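**The phone number is changing. Again.**

As of July, the Halville swim club has a new number for lane bookings. It ends in 316. The old one ended in 196, and the one before that reached a tire shop in Abella, whose staff were very patient with us and in two cases gave decent advice on backstroke.

Texts are fine and probably better. Put your name, your lane and your hour in one message. Last month we had a booking that arrived as 33 separate texts, several of them just the letter K, and the swimmer ended up with the slow lane at six in the morning – which may have been what they wanted, we couldn't tell.

Voicemail exists but we'd call it a last resort. The greeting still says we close for the winter, and the person who knew the passcode has moved to Clavberg. If you hear the greeting, hang up and text.

Please also delete the old number from your contacts. It gets handed out again on Sunday, and somebody in this county is about to own it. They don't need to hear that the deep end is cold.

Members without a cell phone can use the sign-up sheet by the front desk, same as ever. The pen is on a string now.

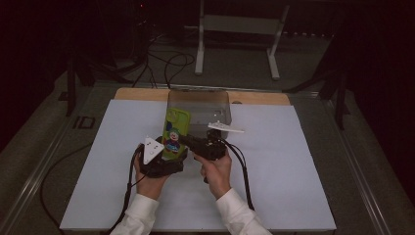 Manju Maurya writes that the sheet has worked fine for years, that she has never once been sent to a tire shop by a clipboard, and could the string please be longer for those of us who are left-handed.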